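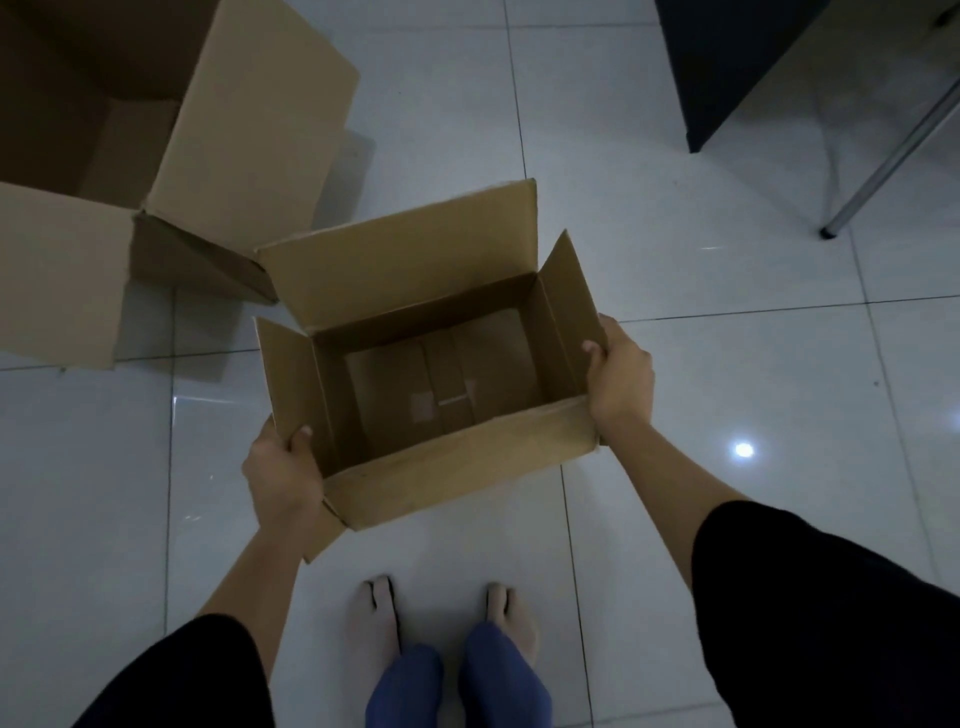
Emballer, scotcher, recommencer : étude de la boîte en carton ondulé dans un déménagement étudiant

Rapport de projet, module Matériaux et usages
Adeel Rind et Amber Bunting
Rendu le 10/06/2021

1. Pourquoi ce sujet

Le module demandait de choisir un objet du quotidien et de le prendre au sérieux pendant un semestre. D'autres groupes ont choisi la bouilloire, le vélo, la chaise de bureau. Nous devions tous les deux quitter la résidence Blackburn avant l'été et nous avions, de toute façon, des cartons plein le couloir. Notre encadrante a qualifié ce choix de « pragmatique », et nous avons décidé de le prendre comme un encouragement.

La question de départ était la suivante : combien de fois peut-on monter, remplir, vider et replier une même boîte avant qu'elle ne refuse de coopérer ? Une question secondaire est apparue au bout de quelques jours : combien de fois peut-on demander la même chose à un étudiant ?

2. L'objet

La boîte standard est dite « caisse américaine » : quatre parois, quatre rabats en haut, quatre rabats en bas, et une bande adhésive sur la jointure du fond. Tout tient à cette bande. Le carton ondulé se compose de deux feuilles planes collées de part et d'autre d'une feuille cannelée, et résiste très bien à la compression tant que les cannelures sont verticales. Couché sur le côté, il est nettement moins fier. Nous avons retrouvé ce principe dans tous les manuels consultés, puis dans notre cage d'escalier, avec les classeurs de droit d'Amber.

Nos boîtes venaient de deux sources. Les neuves ont été achetées chez Tondlow, une quincaillerie à deux arrêts de bus. Les autres ont été récupérées derrière l'épicerie Josetti, qui les laisse gratuitement à qui passe avant la fermeture. Les boîtes Josetti sentent un peu l'oignon. Nous signalons ce fait par honnêteté scientifique, sans l'avoir quantifié.

3. Méthode

Nous avons fixé un cycle simple, répété sur chaque boîte :

Monter la boîte et fermer le fond avec une seule bande, dans le sens de la longueur.
Passer le pouce sur toute la bande en appuyant.
Remplir de livres, fermer, porter sur un étage, redescendre.
Vider, rouvrir les rabats en grand, inspecter l'intérieur et les plis.
Couper la bande, mettre la boîte à plat, attendre le lendemain.

L'inspection se faisait debout, boîte ouverte tenue à deux mains. Nous notions l'état des arêtes, celui des plis des rabats et la tenue de l'adhésif au centre et aux extrémités. Au début, chacun avait son propre vocabulaire. Adeel écrivait « fatigué » et Amber « mou ». Après une discussion plus longue que nécessaire, nous avons adopté une échelle commune : net, marqué, froissé, perdu.

Une boîte était déclarée perdue lorsque le fond s'ouvrait, lorsqu'une paroi se déchirait ou lorsque le porteur refusait de la reprendre. Ce dernier critère ne figure dans aucune norme, mais il s'est révélé le plus sensible des trois.

4. Résultats

Les plis des rabats s'usent en premier. Les arêtes blanchissent, se creusent, puis le rabat pend au lieu de se tenir. C'est laid et sans grande conséquence : une boîte aux rabats froissés porte encore très bien ses livres. Les coins inférieurs viennent ensuite, surtout quand on pose la boîte par un angle, ce que nous nous étions interdit et que nous avons fait à chaque fois.

Le fond est une autre affaire. Une bande posée une fois et bien appuyée ne nous a presque jamais trahis. Une bande décollée puis recollée emporte une fine couche de papier, et ne colle plus ensuite qu'à cette couche de papier. Poser un second morceau par-dessus aide un peu, à condition de dépasser largement la zone abîmée. Nous avons supporté jusqu'à 39 cycles avec la boîte la plus robuste, une Tondlow dont le fond était refait à neuf chaque jour. Nous visions 42, pour des raisons purement littéraires. Elle a cédé dans l'escalier, sur un dictionnaire.

Les boîtes Josetti s'arrêtaient bien plus tôt. Leur passé nous est inconnu, et l'humidité y est sans doute pour quelque chose. Nous n'avions pas d'hygromètre. Nous en avions demandé un.

5. Ce que nous ferions autrement

Le plan initial, présenté en séance, annonçait 1000 cycles cumulés. Nous avions vingt ans et une confiance intacte. Il aurait fallu une charge constante (nos livres changeaient selon les examens), un troisième porteur et un escalier moins étroit. La comparaison avec les caisses plastiques de location Miltberg, prévue au départ, a été abandonnée à la lecture du montant de la caution.

Il manque aussi une mesure correcte de l'adhésif. Nous avons toujours utilisé le même rouleau havane, et nos conclusions sur le fond valent pour lui seul.

6. Recommandations aux futurs déménageurs

Ne pas économiser la bande du fond. Laisser les rabats s'abîmer en paix. Mettre les livres dans les petites boîtes et les coussins dans les grandes, conseil que tout le monde connaît et que nous avons vu ignoré à chaque étage de la résidence. Plier les boîtes dès qu'elles sont vides, sans quoi elles se remplissent toutes seules.

Les boîtes survivantes sont à plat derrière l'armoire d'Adeel, en attendant septembre. Le rouleau d'adhésif est chez Amber, qui est priée de le rapporter.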